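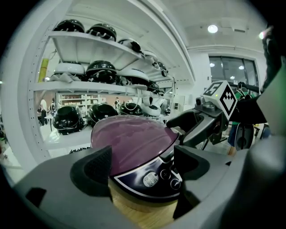
Gripper on the purple lid, one pad either side.

August 12, 2020

Spent most of today on the Camenzind papers and I want to get it all down before I forget which box is which. For anyone picking this up after me: these are the disclosure files from the procurement case, the one where the deputy prosecutor was accused of sitting on witness statements while his brother-in-law's firm, Horketti, kept winning the county's vehicle contracts. The inquiry wants every page scanned and dated, and the dates checked against the stamp ink where we can manage it.

Ruairi brought over the second batch this morning, 100 sheets, very kindly sorted by witness (thank you, it saved me hours). I ran the first 30 on the flatbed at the usual setting and they came out a bit muddy in the margins, so I did them again with the lid weighted and the backing card changed from white to black. Much better – the pencil initials show up nicely now, and I do think two of them are in the same hand, though I'd want Ambros Bühler to look before anybody repeats that outside this room. He has a far better eye for handwriting than I have.

The received stamps are the interesting bit. Statement 24 carries a March stamp, but the covering letter from Ledeo's solicitors says it was handed in well after that. Either the stamp was wound back or somebody at the front desk forgot to move the wheel on, and I've known plenty of offices where the second happens every other week. I looked at it under the UV lamp and got a dull glow, much like its neighbours, so nothing to shout about. Will try the side light tomorrow, once I've found the long cable.

Javlow index: still crashing when I go over 1000 entries. I have split it in two for now and called the halves A and B. Please don't merge them, however tidy it would look!

Ruairi Sutherland had a call from a reporter asking if we'd found "the backdated one". He told her to ring the inquiry office, quite rightly. If you get a call, do the same and write down the time.

Left to do: rescan sheets 8 and 17 (creased), return box two, ask Ambros about the initials, order more black card. The key to the cabinet is back in its usual spot.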